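Segmenting hand-object contact in egocentric clips with Fistano

Last updated Feb 2, 2020

The steps below take a head-camera recording and produce per-frame contact labels for use in a grasp policy. They assume Fistano is installed and the Dolan tracker runs on your machine. If you are still on the old Rumadgate exporter, convert your files first. The label formats are not compatible.

1. Import the recording

Run the import command on the clip directory:

fistano import clips/ropes --index

The sample set has 1138 frames. The importer writes one index file per clip and skips anything already indexed. Use --force after changing the lens calibration.

2. Set the tracker limits

Open tracker.cfg and set max_instances to 11. The default of 2 is meant for tabletop clips with one object per hand and will drop most of a cluttered floor. Leave reid_window alone for now.

3. Mark the seed frame

Pick a frame where both hands are in contact and the fingers are easy to separate. Draw one mask per hand, then one per held object. Mask the two black handles as separate instances even though they lie side by side. The left hand is flat across the lower part of them with the index finger extended, so its contact type is "support". The right hand has its fingers curled around the upper handle and gets "grip". 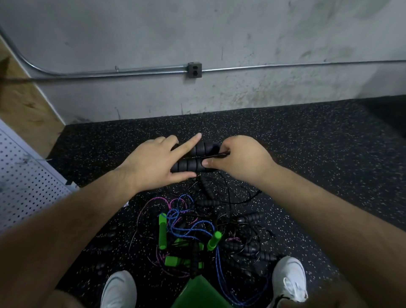 4. Handle the thin cords

Black cord on a speckled black mat is the hard part. The default edge threshold picks up the pale flecks in the rubber and breaks each cord into fragments. Raise min_component to 3000 for rigid parts only, and give cords their own class with the skeleton filter on:

class cord: filter=skeleton, min_component=off

Do not try to assign every cord to a handle. Label the ones leaving the held handles and put the rest in a single "pile" region. The bright green handles segment well on color alone. The black ones in the pile do not – seed them by hand or leave them in the region.

5. Propagate and check

fistano propagate --backend dolan --from seed

Scrub through the result at low speed. Look for ID swaps between the two held handles. If they swap, add a second seed frame after the swap and propagate again from there.

6. Export

fistano export --format sondoren

Sondoren reads the contact type per hand, so an empty field stops the load with error code 2.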